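Rosaura Villanueva
September

1/ Okay, I've been promising a thread on going through my late aunt's papers, so here we go. Ten months of evenings, a lot of tea, one paper cut that got infected. If you have a closet full of somebody's envelopes, maybe this helps you a little.

2/ Background: my aunt Teresa kept everything. Gas bills from apartments she left before I was born. Warranty cards. Recipes clipped from the newspaper with the other half of an obituary on the back. When we cleared out her place it came to 17 banker's boxes, and I was the one with a spare room, so guess who got them.

3/ My first plan was to read it all in order. Please don't do this. I read every page of box one (mostly a dispute with a furniture store over a recliner) and it took me three weeks. The recliner thing was kind of gripping though, I'll give her that. She won!

4/ What got me moving was my neighbor Sorin, who used to work in a records office. He told me to sort by shape before I sort by subject. Letters in one pile, anything printed by a company in another, photos in a third, weird stuff in a fourth. You can do a box in an evening that way and you barely have to read a word.

5/ The company pile is where you'll win back your floor. Bank statements from the eighties, utility bills, insurance on a car that got sold before I could drive. I did check with the lawyer handling her estate before any of it went, and she gave me a short list of what to hang on to. Deeds, tax stuff, anything with a signature on it that looks serious.

6/ I bought a little Zirketti shredder and it does the job, but it gets hot and quits after a few minutes, so I'd feed it, go make dinner, come back, feed it again. The small stuff I just tore up by hand while watching TV. Receipts, stubs, those little carbon slips. Very soothing. You will be finding bits of paper in your socks for months.
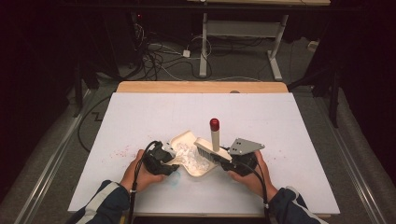 7/ Letters. Oh boy. So this is the part I'd been putting off, and I'm not going to pretend I was brave about it. I put the letter pile in a drawer until spring. When I finally opened it there were 42 from one person, a Marin Shehu, all tied up with kitchen string, and not a single one of us in the family had ever heard the name.

8/ I went back and forth on reading them. My mom said burn them, my cousin said read them out loud at Thanksgiving (no). In the end I read the first and the last and stopped there for a while. He was a pen pal! They got matched up through a magazine when she was in high school and just kept going. He wrote about his pear trees. A lot about the pear trees.

9/ I've read them all now. They're lovely and there's nothing scandalous in them, sorry. She must have sent him recipes because he keeps complaining that her cornbread comes out flat. I'd give a lot to have her side of it. If anyone knows how you'd go about tracing a family from a return address that old, my replies are open.

10/ Photos were the hardest to get through quickly. My rule was faces stay, scenery goes, unless there's writing on the back. I broke it constantly. She took one trip to the mountains and came home with what must be the same lake on every roll — I kept two.

11/ For names, I put the mystery faces in a folder and took it to my mom's on and off through the summer. She'd look at three or four and get tired or get to telling stories, and either one was the end of it for the day. Write on the back in soft pencil, by the way. I used a ballpoint on the first batch and you can see the dents from the front. Still mad about it.

12/ Storage: I went with the Clerkwood boxes, the flat gray ones with the metal corners. They cost more than I wanted to spend but they stack and the lids fit. Everything I kept takes up one shelf. Her handwriting samples, the letters, the photos, the recipe clippings, the entire recliner correspondence.

13/ A few people asked if I scanned it all. I did the letters and the faces, 695 scans, on a flatbed I borrowed from the library. The recipes I just typed up, the ones I could read. "Bake til done" shows up a lot. Thanks, Teresa.

14/ Things I'd do differently: start with the weird stuff pile, it's the most fun. Don't toss envelopes until you've looked at the postmarks. And get a better chair, my back is a mess.

15/ Somebody asked in my DMs about the cornbread. It's two eggs, buttermilk, bacon fat if you have it, and get the skillet hot before the batter goes in. I think the cold skillet was Marin's problem. I'll post the whole card tomorrow when I find where I put it.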